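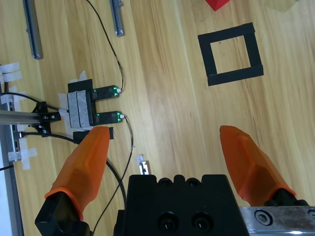 Sandberg Laboratory: Gallery
Contact Sensing and Repeated Placement

The Sandberg Laboratory studies how robot arms handle small parts when vision alone gives an incomplete account of the task. The material on this page comes from the Perkach study, a research project on the placement of small objects within a marked area of a tabletop. The study was led by Weidong Jin and carried out at the laboratory's manipulation bench.

The question was a practical one. A wrist camera moves with the gripper and gives a close view of the part, but the fingers often hide the last stage of a placement. The project examined whether a second source of information, fixed to the bench and recorded along with the wrist view, would help a learned control policy complete that stage more reliably. The results are given in the notes below.

Gallery notes

1. The bench from the wrist
The wooden work surface is viewed past two translucent orange fingers, spread wide apart. A square outlined in black tape lies to the upper right. On the left, two circuit boards with green indicator lights extend from a grey foam block.

Notes on the method

Recording
Each trial in the study was recorded from the moment the arm left its rest position until it returned there. The wrist camera stream, joint positions and gripper opening were saved with a common clock. Signals from the bench were added to the same record. Trials in which any stream was interrupted were removed before training and do not appear in the reported figures.

Demonstrations
Operators guided the arm by means of a hand-held leader device and completed the task at their own pace. The project used 90 demonstrations for the main training set. Starting positions were drawn from a printed list, so that no operator chose where a part would begin. Two operators shared the work, and each recorded half of the set.

Training
Two policies were trained with the Rulineo software package, which the laboratory maintains for its own projects. The first received the wrist camera stream and the joint positions. The second received the same inputs together with the bench signals. The network size, training time and order of examples were held the same for both. No settings were adjusted after evaluation had begun.

Evaluation
A placement was counted as successful when the part rested fully within the target outline after the fingers had opened and the arm had withdrawn. Parts touching the outline were recorded as failures. A staff member who had not taken part in the demonstrations judged each trial from an overhead photograph, without knowing which policy had been running.

Summary of results

The policy trained on the wrist camera stream and joint positions placed the part successfully in 65 percent of trials. With the bench signals added, the success rate rose by about a fifth of that figure. The improvement was concentrated in the final approach. Reaching and grasping were nearly the same under both policies.

Most of the remaining failures occurred when the part turned between the fingers during transport. The policy then released it at the correct point but at an angle, leaving one end over the outline. A smaller number of failures followed a late release, in which the part was drawn back slightly as the arm withdrew. Neither kind of failure was corrected by the added signals, and both are being examined in follow-up work.

The results apply to a single bench and a single arm. The laboratory has not yet tested whether a policy trained in one location can be moved to another without new demonstrations. An initial transfer test is planned for November at the partner facility in Puvolitz, where the bench will be rebuilt from written measurements and the existing policy run without further training.

Use of this material

The gallery may be used for teaching and for noncommercial research presentations with credit to the Sandberg Laboratory. Requests to reproduce it in commercial publications should be sent to the laboratory office and should state the title of the publication and the intended size of reproduction.

Technical questions about the Perkach study may be addressed to Weidong Jin through the laboratory's general contact form. Trial records are available to academic groups on written request. Requests should name the responsible researcher and specify whether the full camera streams or only the joint and gripper data are required.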